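The Soltbridge house has a new asking price

Hertta Kokkonen bought the old Dikari place in Soltbridge when the roof leaked in two rooms and the pool held nothing but leaves. She paid cash, moved into the guest wing and stayed there for most of the renovation. The house went back on the market in February.

It sits on a ridge above Tremine Road, behind a stone wall and a line of cypress trees. The main house is 3,000 square feet, small for the street, and has three bedrooms and four baths. A furniture importer named Dikari built it for his wife, who wanted a single story and a courtyard. They gave long dinners there, and the neighbors still talk about the parking.

Kokkonen made her money in restaurant supply and spent a good part of it here. She kept the arched front door, the red floor tile and the iron window grilles. Almost everything else was replaced, including 802 feet of copper pipe.
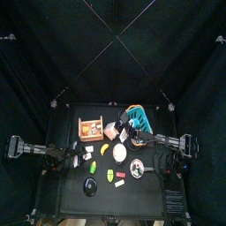 The kitchen took the longest. Kokkonen went through two designers before hiring Mak, a small local firm that agreed to leave the original pantry alone. The new room has pale oak cabinets, a range with six burners and a window over the sink that looks across the valley. She had asked at first for something much darker. A black tabletop with toy food and cookware spread over it, set against dark curtains, has the kind of contrast she was after, where every small thing shows up. Mak talked her out of black on the long counters, and she now says they were right. The island did stay black.

Outside, the courtyard has a fountain that runs again after years of being used as a planter. The lot is long and narrow, and a brick path goes down to a studio of 513 square feet with its own bath. Kokkonen uses it as an office. The previous owners kept birds in it.

There are 100 rose bushes along the south wall, most of them planted by Mrs. Dikari. They come with the house – Kokkonen had that written into the listing. She has bought a smaller place near the river and plans to move once the sale closes.

The first price drew two offers, and both fell through over the septic system, which has now been replaced. The new price was set on 10/4/25. Showings are by appointment, and the furniture can be bought separately.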